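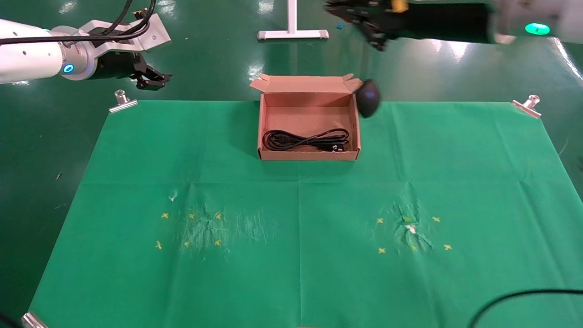 Till Voß wrote in after the last newsletter to ask why the arms at Hundgate keep dropping things if, as I'd claimed, the grippers passed every check we gave them in December. He has a point, and he put it more politely than I would have. So this month's item is about the release fault, which has eaten most of my time since then and a fair bit of Rosemarie Janssen's too.

For anyone who skipped the earlier ones (forgiven!), the job is packing. Two arms, one box, small electrical stuff goes in, repeat until the box is done. A coiled power cord is a pretty forgiving thing to pack, it just flops down wherever you let go of it. Hard, smooth, rounded things are a different story. With those you need to let go over the middle of the box, at the right height, and the hand with the jointed fingers on the right arm was letting go early. The item hits the rim or a flap and then it's anybody's guess which side it ends up on.

We looked through the logs for the whole run. Out of 3,364 placements, 1,483 were with the jointed hand, and all the early releases were in that group. The parallel gripper on the left arm had none. I was so sure it was the finger pads that I ordered new ones from Branari before I'd finished reading, and they're very nice pads, and they made no difference at all. Sorry to whoever approves those orders.

Rosemarie found it, by being stubborn about timestamps. The hand decides it's "over the box" from a position message, and the hand controller and the arm controller weren't agreeing about what time it was. After a cold start they matched fine. Leave them running through a long shift and they drifted apart, so the hand was opening for a spot the arm hadn't gotten to yet. Our December checks were all done in short sessions with a restart before each one, and that's the answer to Till's question. We tested it in the only conditions where it behaved.

The part I like less is what happened while we were chasing it. I reached in to pick up something that had dropped by the box, figuring the arms were paused. They were paused, but in the kind of pause where the software is waiting for a message and will happily carry on when it gets one. It got one. The left arm moved a few inches toward my sleeve and I said a word I won't put in a newsletter. No contact, no injury, and I filled in the near miss form the same afternoon with my face still pretty red.

So please, and I mean me as well: a light glowing on an arm does not tell you it's safe to reach in. Hit the stop, wait for the stop message on the screen, then put your hand in. If an item is on the floor and it isn't in the way, leave it there until the end of the run. The Kleinschmidt people are coming to look at whether we can have a proper gate switch on that side, and I'll say more when they've been.

As for the fix, both controllers now take their time from the same clock, and the hand won't open if the last position message is stale. Rosemarie wants 2,000 placements with the jointed hand, no restarts, before we call it closed. The run starts on 23rd March. Plekthorpe have asked to borrow the settings for their own pair, and I've told them to hold off until we have the numbers.

One leftover job. The green cloth is getting scuffed on the near half, two worn patches with the fibers coming up, and I'd like to swap it before the long run. If you have a spare, the yellow crosses need to be marked on it again, so bring it to me before you clamp it down. And Till, thanks for asking, keep them coming.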